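**COMUNICADO DE IMPRENSA**

**Comenley oficializa cedência do médio Alfredo Dagdag ao Jedeck até ao final da época**

25 de fevereiro

O Comenley Futebol Clube informa que chegou a acordo com o Jedeck para a cedência temporária, a título de empréstimo, do médio Alfredo Dagdag. O contrato produz efeitos a partir da data do presente comunicado e cessa no termo da época desportiva em curso, sem possibilidade de prorrogação automática.

O acordo prevê uma opção de compra a favor do Jedeck, a exercer por escrito até dez dias úteis após a última jornada do campeonato. A opção incide sobre 80 por cento dos direitos económicos do jogador. O Comenley conserva os restantes, bem como o direito de preferência em caso de transferência posterior para clube terceiro. O valor da opção está fixado no contrato e não será divulgado, por cláusula de confidencialidade subscrita pelas duas partes.

Durante o período de cedência, o Jedeck suporta 60 por cento da remuneração base do atleta. Os restantes 40 por cento permanecem a cargo do Comenley. Os prémios de jogo e de classificação são da responsabilidade exclusiva do clube cessionário, nos termos do seu regulamento interno. O seguro de acidentes de trabalho é transferido para a apólice do Jedeck com efeitos imediatos.

O contrato de trabalho desportivo que liga Alfredo Dagdag ao Comenley mantém-se em vigor, ficando suspensas, enquanto durar a cedência, as obrigações incompatíveis com a prestação de serviço noutro clube. O jogador não poderá ser utilizado em partidas oficiais que oponham as duas equipas. Fica excetuada a final da taça regional, caso ambas se qualifiquem, situação para a qual o contrato estabelece autorização expressa.

O processo negocial teve início em janeiro, na sequência de uma primeira proposta do Jedeck, recusada por não contemplar a repartição salarial pretendida. Uma segunda proposta foi apresentada já com a opção de compra incluída. Os exames médicos decorreram nas instalações do clube cessionário e compreenderam avaliação cardiológica, avaliação isocinética dos membros inferiores e ressonância magnética ao joelho direito, articulação a que o jogador foi operado na época anterior. O relatório foi remetido ao departamento médico do Comenley.

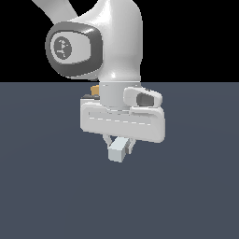
A inscrição foi submetida na plataforma da federação e aguarda validação. A utilização do jogador na próxima jornada depende da emissão da respetiva licença. O Jedeck atribuiu-lhe o número 10, deixado livre pela saída de Ronaldo Soriano, que rescindiu por mútuo acordo.

Formado no Sarmiento, Alfredo Dagdag assinou pelo Comenley há três épocas, inicialmente para a equipa de reservas. Foi promovido ao plantel principal na temporada seguinte e atuou sobretudo como médio interior esquerdo num sistema de 4-3-3. Na presente época perdeu espaço com a passagem para um meio-campo de dois elementos, tendo sido utilizado maioritariamente a partir do banco.

O treinador principal do Comenley, Njål Brekke, deu parecer favorável à operação.

«O Alfredo precisa de minutos numa posição que, no nosso modelo atual, não existe. O Jedeck joga com três médios e utiliza o interior esquerdo em zonas adiantadas. Do ponto de vista técnico, a cedência é adequada. O acompanhamento será mantido e o jogador regressará aos trabalhos de pré-época, salvo se a opção for exercida», declarou.

A diretora desportiva do Comenley, Milagros Agbayani, esclareceu o enquadramento da decisão no planeamento do plantel.

«A vaga não será preenchida por contratação externa. O regulamento da competição permite-nos inscrever um jogador da formação fora do prazo geral e será essa a via utilizada. A massa salarial fica dentro do limite orçamental aprovado para a época», afirmou.

Em cumprimento do regulamento de transferências, o Sarmiento foi notificado da operação na qualidade de clube formador. Não havendo lugar a pagamento de taxa de cedência, não é devida nesta fase qualquer contribuição de solidariedade. A obrigação constituir-se-á apenas se a opção de compra for exercida, caso em que o montante correspondente será retido e liquidado pelo Jedeck no prazo regulamentar.

O contrato inclui ainda as seguintes disposições:

- O Jedeck envia mensalmente ao Comenley os dados de carga de treino e de jogo do atleta, em formato compatível com o sistema utilizado pelo departamento de rendimento.
- Qualquer lesão com tempo de paragem previsto superior a sete dias é comunicada no prazo de um dia útil.
- Intervenções cirúrgicas carecem de consentimento escrito do jogador e de parecer prévio do departamento médico do Comenley, exceto em situação de urgência clínica.
- As sanções disciplinares de natureza desportiva aplicadas durante a cedência são cumpridas no clube em que o jogador estiver inscrito à data da sua execução.
- A exploração dos direitos de imagem coletivos transita para o Jedeck. Os direitos individuais permanecem regulados pelo contrato celebrado entre o atleta e o Comenley.

A representação do jogador esteve a cargo da agência Borkach. A comissão de intermediação é paga pelo Jedeck e foi declarada à federação nos termos aplicáveis.

A apresentação de Alfredo Dagdag terá lugar no centro de treinos do Jedeck, em data a comunicar por aquele clube. O Comenley não prestará declarações adicionais sobre a matéria até à validação da inscrição.

**Informação aos detentores de bilhete de época**

As camisolas personalizadas com o nome do jogador, encomendadas na loja oficial e ainda não expedidas, podem ser trocadas por outra personalização sem custos. O pedido deve ser efetuado ao balcão, mediante apresentação do comprovativo de compra. As encomendas já expedidas seguem as condições gerais de venda.

**Contacto para a imprensa**

Honeylyn Panganiban
Gabinete de Comunicação
Comenley Futebol Clube

Os pedidos de acreditação para a próxima jornada em casa são tratados pelo mesmo gabinete e devem indicar o órgão de comunicação, o número de carteira profissional e a necessidade de lugar com tomada elétrica na bancada de imprensa.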